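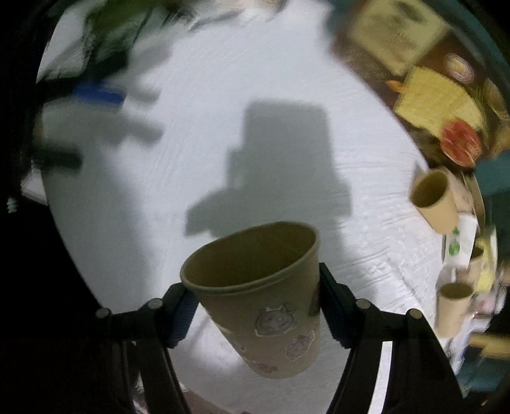 Re: [chores-list] Can it clear a table yet?

Search the archive Go

2022-09-29, by Talha Qureshi

Filed under: Manipulation, Household tasks

Ehsan Kiani wrote:
> Rigid mugs are solved. Is anyone getting usable numbers on
> disposable cups, or is that still a demo?

Partly solved, I'd say. We logged 2,164 grasps on kraft-paper cups in September, ribbed pads either side of the wall. Of those, 185 were failures, mostly crushed rims. Gripping just below the rim helps, as the rolled lip stiffens the wall there. Stickers on the cup made no measurable difference to slip.

Placement is worse. On a wrinkled white cloth the base catches a ridge and the cup tips on release. The gripper's own grey shadow also upsets our depth estimate near the rim.

A person still clears the table at the Clivo site faster than our policy does. I wouldn't quote a cycle time to Medex before the next five trials are in.

Talha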